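Hand grippers, round two: printing the fingers again
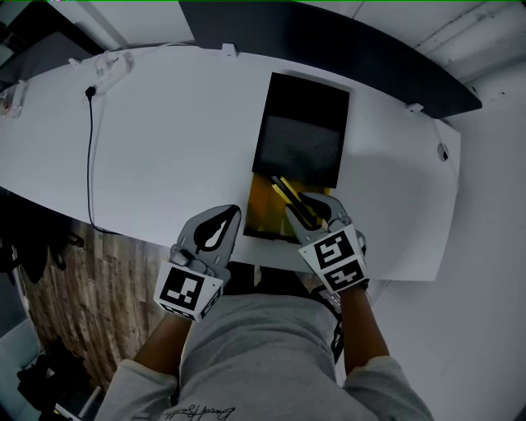
Where we left off

So the second pair is done, and I've been sitting at the big white table in the shop picking things up with them for most of an evening like a kid with salad tongs. If you missed the last post, these are grippers you hold in your hands. You do the job yourself, the marker cubes get tracked, and later on the arm tries to copy you. My arm is still in pieces in a box, but hey, one thing at a time!

The fingers are light gray this time, with the big teardrop cutout. The first ones were solid and about as bendy as a brick. Juraj Vlček kept telling me to take material out of the middle and I kept not doing it (sorry, Juraj). I went through 4 versions before I liked the squish, and the last one took 232 minutes on the Pagano, which is our slow printer but the only one that doesn't string all over the place.

The cubes

Each gripper gets a white cube near the wrist with the black square codes on it. Fares Sayegh wanted flat tags because they're quicker to glue. I tried that back in December and lost tracking every single time I turned my hand over, so cubes it is. Print them matte! My glossy set from Clendwood caught the ceiling light and was useless.

What I practiced on

A black tray, a flat yellow thing and a skinny black handle. The handle is the mean one. It's narrow, so if you come in at the wrong angle the fingertips just skate along it. I've been coming at it from above, down near the end, and I think I need a grippier pad on the tips.

Next up is wrist straps, and the trigger spring still squeaks. If anybody has a spare spring around 7 mm wide, leave it in my cubby.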